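Keeping cupboards fresh and dry
Tips from our house in Urville, September 2022

Closed cupboards get a musty smell when the weather turns humid. Ours had it every June, and I tried many things before I found a routine that is simple enough to keep.
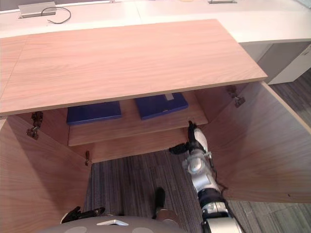
First, take everything out and wipe the shelves with a cloth that is only a little damp. I mix 600 ml of warm water with 2 spoons of white vinegar. Do the corners too, and the upper side of the door, where dust likes to stay. Leave the doors open until the wood feels dry to your hand - in our house this takes more than 5 hours.

Baking soda in a small open bowl is good against smell. Change it when it becomes hard on the top. Coffee grounds also work, but they must be completely dry or you will get mold.

Do not push things against the back wall. The air needs a little space there, especially if the cupboard stands on an outside wall.

For door hinges that make noise, one drop of sewing machine oil is enough. Wipe away the rest, it will stain paper and cloth.

If the smell comes back after two weeks, look behind the cupboard with a lamp. My neighbor in Festberg did this and found a wet wall - then no bowl of soda will help.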